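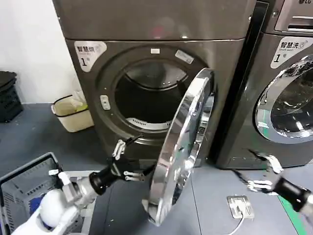

Isska interchangeable needles: my verdict after two jumpers

I've wanted a proper interchangeable set for years, and after Christmas I finally gave in and bought the Isska one (the short tips, in the green roll-up case). I've now finished two jumpers on them, so I feel I can say something useful!

The tips are lovely. They're pointy enough for cables but not so sharp that I end up with a sore finger, and my usual woolly wool slides along without shooting off the end. I did most of my Halász yoke on the 4 mm pair, all 11 pattern repeats, and didn't split a stitch until I got to the neckband, when I was watching telly and frankly deserved it.

The cables are where I'm less keen. They come tightly coiled and stay that way for ages, and mine kept flipping the knitting over in my lap on the sleeves. A dip in hot water helped a bit.

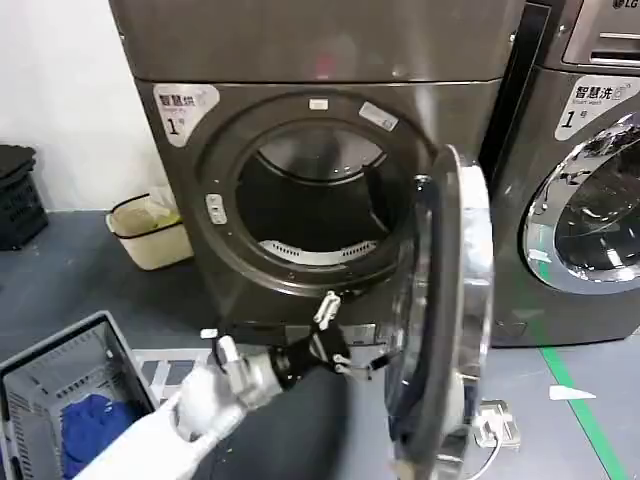
The joins are good, though — I only had one come loose in the whole of the first jumper, and I hadn't used the little key to tighten it. Do use the key! Leen Shboul from my Thursday group has the same set and hers has never budged, but she's far more careful than I am.

My other grumble is the sizes. There's no 3.25 mm, so for ribbing I had to go back to my old Surna circular, and the end caps are so small that I've lost 2 of the 3 pairs already (one's definitely down the back of the sofa).

Would I buy them again? Yes, I think so, but I'd get a softer cable to go with them if you knit a lot of sleeves in the round. I'm casting on a cardigan with them tonight.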